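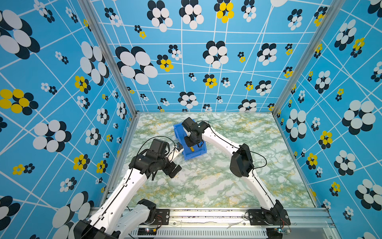

2 min read

Home | Manuals | Grain Dryers | Support

Stallar Grain Dryer: Setting the Moisture Cutoff

1. Turn the selector to HOLD.
2. Open menu 7 and choose the crop.
3. Enter the target moisture and press SAVE.
4. Set the batch size. The limit is 2,000 bushels.

CAUTION: Close the fuel valve before opening the burner door -- the fan may still be turning.

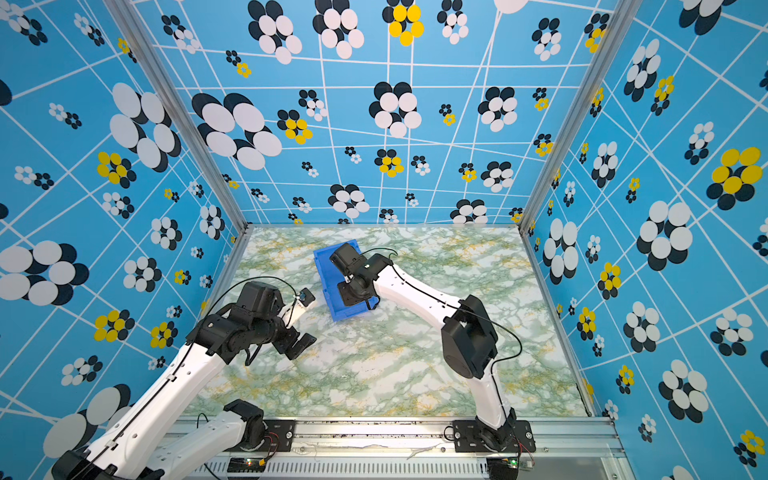
Two arms on a rail

Note: If code 174 shows, clean the moisture sensor and repeat steps 2 and 3.

This site uses cookies. Accept | Settings

Related
Inditz Auger Wiring
Rerkora Bin Fan Start-Up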